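The round table, finally

I have a soft spot for round tables. Nobody gets the bad end, you can squeeze in one more chair than you planned, and there's no corner waiting for your hip when you walk past with a full teapot. So when the Clasemby studio was clearing out its upstairs room and asked who wanted to help set up the new one, my hand went up before I'd heard the rest of the sentence!

The table came from Ruoxi Shen's aunt, who used to feed 136 people a week in a church hall (not all at this table, obviously). It's dark brown and glossy and it shows absolutely everything. Fingerprints, tea rings, the ghost of a sticker that Hamish swears was there when he carried it in. I love it anyway. Dark tables make colours sing, and I'd forgotten that after years of living with pale ones.

My first go at cleaning it was a disaster. I used far too much polish and ended up with grey swirls that I could only see when I crouched down and looked along the top towards the window. Ilaria Carbone told me to put the bottle away and try a barely damp microfibre cloth, then a dry one, in long straight passes. I was dubious. It took me around 40 minutes, mostly because I kept stopping to admire the bits I'd finished, and the swirls went!

A few things I'd do the same way again:

Take everything off first. I tried lifting things one at a time and just chased the dust in circles.

Fold the cloth in four so you've got a fresh side whenever you need one.

Don't use the same cloth you used on the windows. I bought a bundle of bright blue ones and they're now table cloths only — everyone has been warned.

Then comes the fun part, which is putting nice things back. I'm a firm believer that a shared table needs something growing on it. A single sunflower in a white pot does more for a room than any amount of artwork, and a little pumpkin keeps it company beautifully. Orange and yellow against dark wood, what a favourite of mine that is.

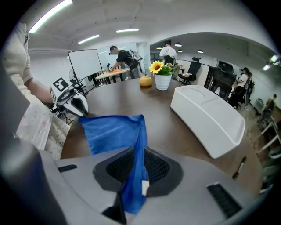 Sunflower, little pumpkin and the blue cloth, with the long white tray still looking for a home.

The tray might end up on the shelf by the door. Man-sik Ok wants it for pens, I want it for seedlings, and we're both being very polite about it.

Next on my list is the light wooden table, and I haven't decided whether it gets a plant of its own. I'm leaning towards a fern. If you've kept one happy indoors through December, please tell me how, as my last one didn't see out the month.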